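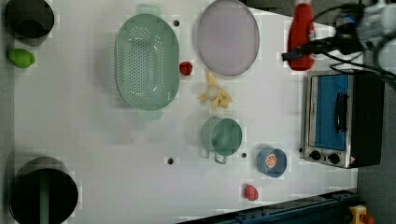
Minutes, kitchen fixtures and tabletop layout, May 2020. Present: Ustyna Karpenko (chair), Tane Goodwin, Danylo Maksymiv, Melaniia Stetsiuk (minutes). Apologies: Illia Chornovol. The first item was the layout of the white table. Goodwin asked that the positions be fixed before the item list is reissued. The toaster oven stays on the right side, turned sideways, with the door handle and both knobs left clear. Maksymiv noted that the green colander takes up a lot of the upper center and leaves little space between it and the round tray. Agreed to keep the colander and move the tray if more space is needed.

2. Item list
Stetsiuk read the current list. The saucepan is entered as "pot, green" and will be changed to "saucepan, mint green, short handle". The dark containers on the left need separate lines, as they differ in size. The blue bowl and the orange slice will be listed separately, with a note that the slice is stored in the bowl. Toy bananas and the toy strawberry: no change.

Karpenko asked whether the play food should be kept with the cookware or in its own bin. Goodwin prefers one bin per table. Maksymiv prefers a bin per type - this was the practice at Ralau. Not settled. Carried over.

3. Purchasing
Quote 2862 from Boiko covers five spare saucepans and a second colander. Delivery is not included. Karpenko will ask for a revised quote with delivery shown on its own line. The Hasico quote, number 3905, was received after the papers went out and was not discussed.
The spending limit for this round remains 1000. No request to raise it.

4. Labels
Maksymiv has tested the Vekik labels on metal and on plastic. They hold on plastic but lift at the corners on curved metal. Labels for pots will go on the handle where there is one. The warning label on the oven must not be covered.

5. Actions
Goodwin - mark item positions on the table drawing.
Stetsiuk - reissue the item list with the changes under 2.
Karpenko - revised quote from Boiko.
Maksymiv - second label test, results to Chornovol.

Storage bins to be taken up again in August.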